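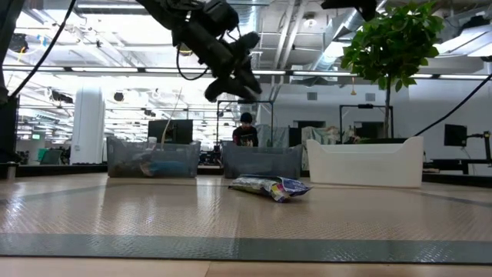

2 min read

Re: [olley-social] Long table lunch in March

Bianka Kelemen wrote:
> Bita have offered us the whole back room, noon till 4. Set menu, shared
> plates, a glass of bubbly on arrival. They'll need a deposit of $633 to
> hold it and final numbers six days out. I think it's a bargain. Who's in?

Bianka, I'd like to be in, but a bargain compared to what? We had 19 at the last one and the "shared plates" came to two dips and a bowl of olives at our end. Jianhua went for a burger afterwards.

Some questions before I send any money. Does the deposit come off the bill, or is it a room fee under another name? Is the service charge on top? And what do the vegetarians get? Last time it was the same menu with the lamb taken off, at full price.

I'd also ask Motov for a quote. Their patio is heated and they let us order off the regular menu. Kibet says the parking is terrible, but he says that about everywhere.

Happy to be wrong if you've got it in writing.

Naomi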